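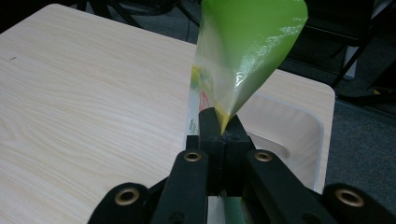 A green plastic bag with printed graphics. Film packaging of this type is collected separately from rigid plastics.

Preparing Plastic Bags and Film for Drop-Off

Residents of the Kedel service area may bring household plastic film to the Ponance Recycling Center. Please prepare all material as follows before arrival.

1. Empty each bag completely. Shake out crumbs, powder and other residue over a trash can.
2. Rinse bags that held food and hang them until fully dry. Damp film is not accepted.
3. Remove paper labels, zippers and drawstrings. Printed film is acceptable – ink does not need to be removed.
4. Flatten the bags and place them inside one larger clear bag. Tie it loosely.
5. Deliver the bundle to Bay 2. The limit is 12 bundles per household per visit.

Do not place film in the curbside cart. Foil-lined pouches, netting and compostable bags belong in the trash.

Businesses with more than 300 pounds of film per month should arrange a scheduled pickup with Elvia Quintero, Materials Office, extension 23.

Page last reviewed August 19, 2026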